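Pre-Trial Inspection Checklist – Litter Collection Study, Domestic Room
Wakton Laboratory, Form 6, with inspector's comments

Scope. The checklist applies to the furnished test room used for the floor-level pick-and-place study. It is to be completed before the first trial of each session and again after any change to the furniture, the cabling or the end effectors. Items marked "Comment" were passed with an observation. Items marked "Hold" must be cleared before trials continue.

Section A. Equipment and fixed hazards

A1. Emergency stop tested from the operator's position and from the doorway. Pass.

A2. Gripper fasteners checked by hand and with the hex key. Pass. Paint marker has been applied to the bolt heads on one side only. Please complete the other side before the next session.

A3. Waste receptacle and liner. Comment. The study protocol specifies a round bin but says nothing about the liner. Where a liner is fitted, excess bag lying over the rim changes the outline that the bin detector has to find, and it may catch on the finger linkages during release. In the Friday session the Brakden policy completed 48 of 60 scored placements. The log attributes 6 of the 12 failures to the bag, either by contact or by a misjudged rim height.

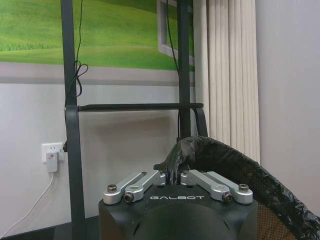

Leilani Calloway does not agree that the liner should be standardized. Her written comment asks that it be left as found, on the grounds that a household bin is seldom tidy and that a success rate measured against a neatly folded bag would tell the reader very little. She would accept recording the state of the liner for each trial, provided the failures remain in the published total.

The inspector accepts the comment in part. Liner state (none, folded, loose) will be added to the trial sheet and results will be reported separately for each. The failures stay in the total.

A4. Wrist camera lenses cleaned, focus confirmed. Pass.

Section B. Floor and travel path

B1. Floor dry and free of grit. Pass.

B2. Cables. Comment. Power leads that cross the floor are to be routed along the wall or covered. The white lead running down from the wall outlet must be kept outside the working area whenever the base is moved. No contact was logged during the session, but the planner does not represent thin cables as obstacles and should not be relied on to avoid them.

B3. Television stand. Comment. Confirm that the stand cannot roll, and tie back loose cables at the post. The screen is to stay off during trials, as moving content affected the early runs of the Stalov baseline.

B4. Heater. Pass. To be switched off at the wall before the arms are enabled. The caster position should be checked at the start of each session.

B5. Stray items. Hold, cleared the same day. Any article on the floor that does not belong to the trial layout is to be removed or entered on the sheet as a distractor. A plastic bottle left beside the base can be detected as a target and attempted out of sequence. 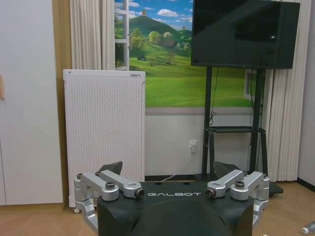 Item B5: clear bottle on its side at lower right, with the television stand and heater behind.

B6. Doors and thresholds. Comment. The position of the side door is to be noted for each session. Persons entering must announce themselves before crossing the threshold strip.

Section C. Trial layout

C1. Bin placed within reach of both hands. Pass.

C2. Litter items placed according to the layout card. Comment. The Jiang layout calls for the items to be spread to one side of the bin, so that the nearer hand must choose between reaching across and passing the object over. Both strategies were seen on Friday. Passing was slower, and the first 20 trials suggest that it was also the more dependable of the two for bottles, though the number is too small to support a firm statement.

C3. Hands open and clear of the floor at the start position. Pass. The operator confirms this aloud before releasing the hold.

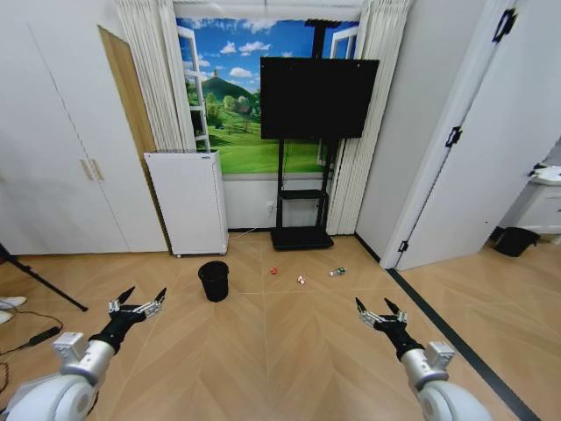

The start position must be identical for every scored trial. Where the arms have drifted after a recovery, they are to be returned to it by the reset routine and not by hand. Two trials were struck from the record for this reason and repeated.

C4. Observers and equipment outside the reach of the arms. Comment. Tripod legs are to be kept clear of the swing of the left forearm – tape on the floor would help here.

C5. Trial sheet started, policy version entered. Pass.

Section D. Outcome

Session approved with comments. Outstanding actions: A2 paint marker, A3 new column on the trial sheet, B3 cable ties, C4 floor tape. The revised form is to be used from March onward. Copies of Form 6 already printed may be used up if the liner state is written in the margin.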